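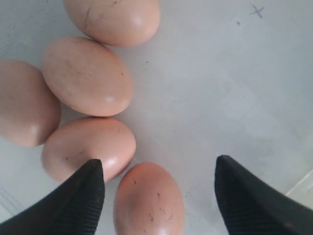 Brown eggs on the bench, marks on shell to be looked at one by one.

EGG HANDLING AND PACKING BENCH - INSPECTION CHECKLIST
Site: Rurdale packing room
Date: 15 Aug 2021
Checked by: Sawsan Chidiac
Copy to: Josphat Mfaume, Chidubem Chukwu
Form 2845

Marks: OK / FIX / N/A. Comments after the mark. Sorry for the shorthand, did this between two deliveries.

1. BENCH AND WALL

1.1 Bench top wiped and sanitized before start - OK. Log signed.
1.2 Bench top free of cracks, chips, lifting edges - OK
1.3 Wall behind bench clean - OK. Plain wall, keep it that way please, no taping up notices.
1.4 Bench steady, all feet on floor - FIX. Rocks a little at the door end. Told Chidubem Chukwu in April too.
1.5 Floor under bench swept - OK
1.6 Lighting good enough to see hairlines - OK

2. SHELLS

2.1 Cracked or leaking eggs pulled and logged - OK. 12 pulled this morning out of 300, all in the book.
2.2 Dirty eggs kept apart - OK
2.3 Specks and streaks checked - FIX. Some of the brown ones have dark specks and short thin streaks. Could be pigment, could be dirt, could be a hairline. Don't guess. Candle it. Anything you can feel with a fingernail goes to seconds.
2.4 Gray smudges - same as above. Dry wipe only, no wet cloth on the bench.
2.5 Eggs not left rolling loose on bare bench - FIX. Move to tub or tray right away. A folded towel along the front edge wuold help, the Modberg bench has one.
2.6 Candling lamp working - OK. Spare bulb missing from drawer, reorder.

3. HOLDING TUB

3.1 Tub washed and dried before use - OK per log
3.2 Walls and corners, no cracks - OK. Ran a finger round the rim, nothing sharp.
3.3 Base - scuffs. Small gray marks. Not a fail, but replace when they go deeper, scratches are hard to get clean.
3.4 Single layer only - OK. Nobody stacking, good.
3.5 Eggs spread out - FIX. See below. Most bunched up on one side, touching or nearly, other half of the tub with nothing in it. One bump and they knock together. Use the whole floor.

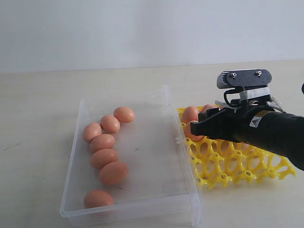
Item 3.5. Clear tub, seven eggs, right half free. Yellow tray alongside.

3.6 Tub set back from front edge of bench - FIX. A hand's width minimum. Onyekachi Ekpo to remind both shifts.
3.7 Tub labelled with flock and date - N/A today, sorting only. Needed as soon as we go back to the Iten flock.

4. TRAYS

4.1 Right tray for the job - OK. Yellow plastic at this bench, fiber ones stay in the store.
4.2 Trays washed, air dried, not towel dried - OK
4.3 Holes and slots along the rim clear of dried egg and fluff - OK mostly. Brush them out at end of shift, a rinse won't do it.
4.4 No broken cups - OK. Two trays binned last week, Adebisi order for new ones is in, ref 420.
4.5 Tray flat on bench before filling - OK
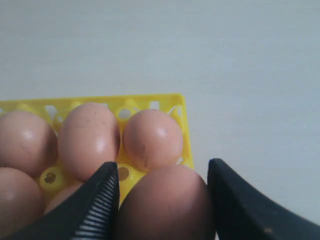
4.6 Every egg sits down in its cup, nothing perched on a divider - OK. Press lightly with a flat finger, if it wobbles turn it.
4.7 Pointed end down - FIX. Not being done every time. I know it's slow. Chidubem Igwe says the afternoon people were never shown, so show them.
4.8 Big eggs - watch these. The extra large stand up higher and take the weight when a second tray goes on top. Seperate tray for those from now on.
4.9 Stack height max five - OK
4.10 Carry trays two hands, from underneath - OK, saw three people do it right without being asked.

5. HANDS AND PEOPLE

5.1 Hands washed after any cracked egg - OK
5.2 Handwash soap - FIX. Nearly out. Bought one bottle out of my own pocket, receipt on the hook.
5.3 No rings, no long sleeves over the bench - OK
5.4 Waste pail with lid, emptied at break - OK

TO DO
Bench foot - Chidubem Chukwu
Spare bulb, soap - Josphat Mfaume
Towel for front edge - me
Tub spacing and tub position - Onyekachi Ekpo
Pointed end down, show afternoon shift - Chidubem Igwe
XL tray, needs a marker or tag so it doesn't get mixed - anyone with tape

Recheck 1.4, 3.5 and 4.7 at next inspection. Rest can wait for the usual round.

S. Chidiac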